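Toletti Clothing Bank

The Toletti Clothing Bank is a charitable organisation which gives clothes, shoes and bed linen free of charge to households in the town of Toletti and in the villages of the Veko valley. It is a member of the Janjua Network, a group of small charities that share storage and transport. The organisation has one main shop and 3 smaller collection points.

History

The clothing bank was started by the parish of Fludora after a flood in February, when many families of the lower valley lost their belongings. At first the clothes were kept in the parish hall and were given out on Saturday mornings only. The demand did not become smaller when the flooded houses were repaired, and the parish decided to continue the work on a permanent basis. The bank was registered as an independent charity on 10/19/06, and in the same year it moved to its present building in Mill Street, a former seed shop.

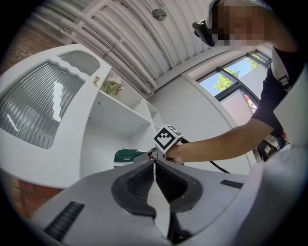
After the move the opening hours were extended to four days a week. A children's section was added on the upper floor, together with a small room where school uniforms are exchanged before the start of the autumn term. The collection point in Fludora remained open and is still the largest of the three.

Activities

Any person who lives in the valley can ask for a clothing card. The card is valid for one year and no proof of income is required, but new visitors are asked to give their address and the number of persons in the household. In the last published report the bank had 1,432 households with a valid card and had given out 2,167 winter coats. Items which are too worn for use are sold by weight to a textile merchant.

The bank also lends prams and travel cots for a period of up to six months.

Funding

The greater part of the income comes from private gifts and from the yearly spring sale. The municipality of Toletti pays 38 per cent of the rent of the Mill Street building. The costs of the van are divided between the members of the Janjua Network.

See also
Janjua Network
Veko valley
Parish of Fludora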